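Stimomus Two-Arm Station — Operator Guide
Print this page | E-mail this page

Section 4. Recording a task by remote control

4.1 Before recording

1. Home both arms from the console. Keep hands off the table until the status line reads READY.
2. Place the parts for the task within reach of both grippers.
3. Open a new session and enter the task name. Use the spelling from the task sheet.
4. Take hold of both hand controllers and press the left and right clutches together. The arms follow from this moment.

CAUTION: The arms copy the speed of your hands. Move slowly for the first 2 seconds after clutching in.

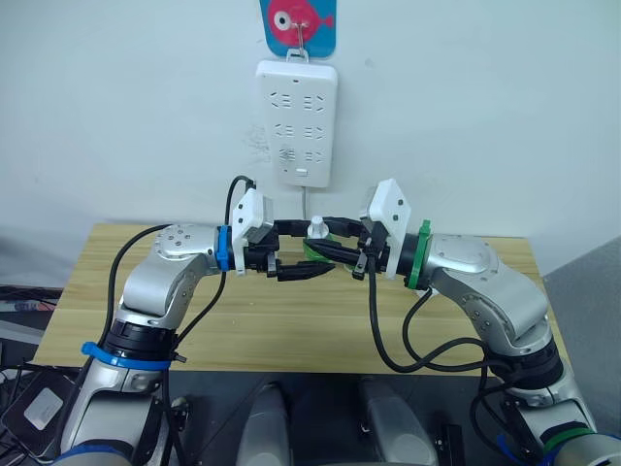 Unathi Mabuza asks that operators at the Ovusthorpe site also release both clutches before talking to anyone in the room, and adds that a turned head usually brings a turned wrist with it.

4.2 Two-handed work

5. Decide which arm holds and which arm moves. Keep that choice for the whole session.
6. Bring the holding arm into position first and let it settle.
7. Approach with the moving arm along the line of the opening. For a bottle, this is the line of the neck.
8. If the part slips, stop, mark the take as FAILED, and start again. Do not delete it. 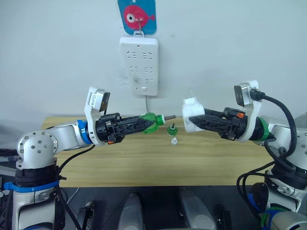
9. Open the moving gripper fully before backing away. A half-open finger can drag the part.
10. Return both arms to the start pose and press END.

NOTE: Sessions stop automatically after 100 takes. Save before continuing — unsaved takes are lost when the counter resets.

4.3 Work at the wall

Tasks that use a wall-mounted power strip need more reach. Set the reach limit to WALL in the Ornby menu, then steady the strip with one gripper and bring the plug up with the other. Line up the prongs before applying any force. If error 53 appears, the wrist is near its joint limit; back off and approach from lower down.
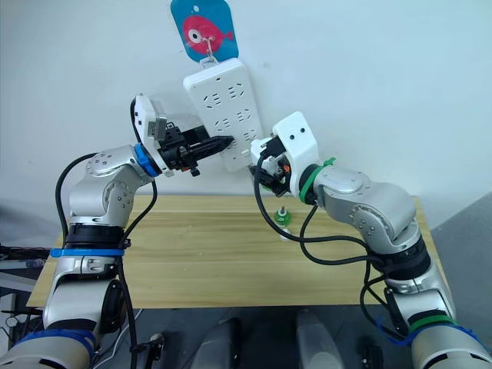
Can I switch operators partway through a session?

Close the session and open a new one under the second operator's name. Takes by different people are stored separately.

Guide revised 17 Oct 2024
Print | E-mail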